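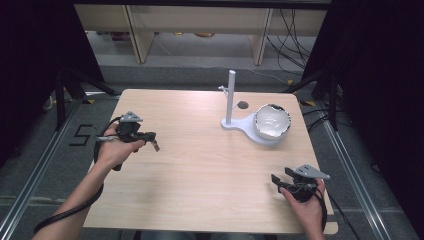 3.2 Student Demonstration Sessions

The second project module of the Skemberg course asks students to record manipulation tasks by hand before they train any control policy. Teams are assigned at the start of the term and keep the same bench until the final review. Each demonstrator works with two hand-held grippers, one in each hand, and each gripper carries a gray triangular plate on top. The task object for this module is a white fixture with an upright post and a flat, rounded base, on which a white bowl rests. Students were told to keep both grippers over the tabletop for the full length of a recording and to begin again if either one left it.

Over the term the teams submitted 419 recordings, of which 332 were accepted under the rules given in Section 3.1. Most rejected recordings had been stopped early by the demonstrator. A smaller group was set aside because the written task label did not match the recorded motion — an error that became less common once labels were entered at the bench. Grading was carried out by Tahsin Patwary and checked by Aldo Gatti, and disagreements were settled by viewing the recording again.

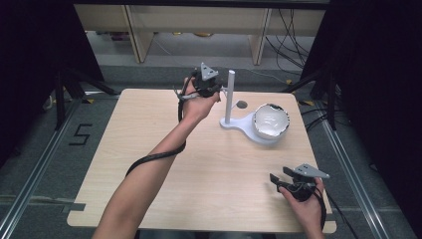

Figure 4. Bimanual demonstration at station 5, with the left gripper raised near the post of the fixture.

Cable handling proved to be a greater concern than the course staff had expected. Students with short forearms reported that the gripper cable pulled at the wrist during long reaches, and several teams changed the way they held the cable between recordings. These changes were noted in the team logbooks but were not controlled for in the results below.

Accepted recordings were converted with the Trilel toolkit and divided by team, so that no team appeared in both the training set and the test set. The division used for grading is the same one used in Section 4.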